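Week 4: From demonstrations to a policy

Notes for the Petus practical group. Read these before the lab session. The slides cover the maths in more depth.

1. What we are building

The task in this block is tabletop tidying with two arms. The software has to look at the table, decide what is rubbish, pick it up and drop it in the bin. We are not writing rules for any of that. We collect demonstrations made with hand-held grippers and train a policy that maps camera images and gripper states to the next short run of movements.

The pipeline has four stages: recording, alignment, training and rollout. Last week dealt with recording. This week is alignment and the first half of training.

2. Time alignment

Each demonstration holds several streams: one camera per gripper, a head camera, the jaw opening of each gripper and the estimated pose of each gripper. They do not arrive at the same moment. Images are delayed by exposure, transfer and decoding. Jaw readings are nearly immediate.

If you pair each image with whichever jaw reading arrived at the same moment, the policy learns from pairs that never happened together. The usual symptom is a gripper that closes too early, in the air just above the object.

Measure the delay for each stream separately. In Sokol, run the delay check on the calibration clip and write the result into the session file. On the lab machines the gripper cameras come out at 38 ms. Do not copy that number to your own setup. Then resample everything to the head camera's timestamps. Use linear interpolation for position and jaw opening, and spherical interpolation for rotation. Never average quaternions directly.

3. Choosing a frame of reference

Absolute poses tie the policy to one room. Move the table and it fails. We use relative poses instead: every future gripper pose is expressed in that gripper's own current frame. For two-handed work, add the pose of the left gripper in the frame of the right one. Without it the two arms have no reliable sense of how far apart they are, and they collide near the bin.

Hodis stores poses as position plus quaternion. Convert the rotation to the six-number form before training. The network copes better with it, as there are no sudden jumps in the values.

4. Segmenting an episode

An episode of the bin task splits into approach, grasp, carry, release and retreat. The policy does not need these labels, but you do, for checking the data. Mark the grasp at the point where jaw opening stops falling and holds steady. Mark the release where it begins to rise again.

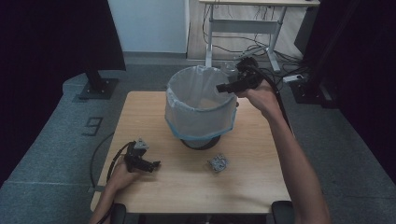 Look closely at idle time. People pause before they start and again when they have finished, and a policy trained on long pauses will learn to pause as well. Trim both ends, but leave short hesitations in the middle alone. Do not trim one hand's data on its own. A hand that is still while the other one works is a correct action and has to stay in.

Soft and shiny objects need extra care. Crumpled foil reflects the lights and changes appearance as the wrist camera moves. Add brightness and contrast changes during training. Keep colour shifts small.

5. Action chunks

The policy predicts 19 steps at a time and carries out the first part before predicting again. Short chunks react quickly but can jitter. Long chunks are smooth but slow to notice a dropped object. Try 2 settings for the number of steps carried out and compare them on the same starting layouts.

Exercise

Use the Buvinari set on the course drive. Align one session, plot jaw opening against time for both grippers, and mark grasp and release by hand. Then shift the images by one step and train again. Hand in both loss curves with a short paragraph on why the loss alone does not show the fault.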